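December, 4 pm

Live set rig, second pass. Moved the whole thing from the laptop's built-in output to the interface and rebuilt the session from the old Skekholm template. Kept the tempo at 81 for the opener so the loops from last month still line up.

Problems so far:

Clock drift between the laptop and the Serudell drum box. Sending clock over USB was jittery. Switched to the DIN cable and it settled. Start offset still needs setting by ear each time the buffer size changes.

Return track B was feeding itself. Someone had left the send up on the delay return. Turned it down and disabled it, saved over the template.

Crackle at buffer 64 once the Rankin reverb is on. Froze the pad tracks, went up to 128, crackle gone. Latency is fine for clips, a bit slow for finger drumming.

Set length is 4 songs. The last one jumps to 155, so I put the tempo change in the scene name and left 2 empty bars before it. Tested the jump with the drum box running and it followed.

To do: label the MIDI leads, copy samples into the project folder, run it all again in the Clollon room on their PA.

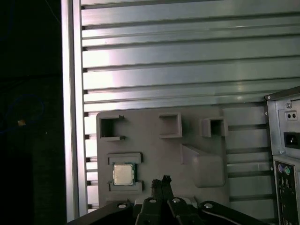
Does the tempo change have to be in the scene name?

It can also be drawn as automation in the arrangement, but for launching scenes live the name is quicker to edit.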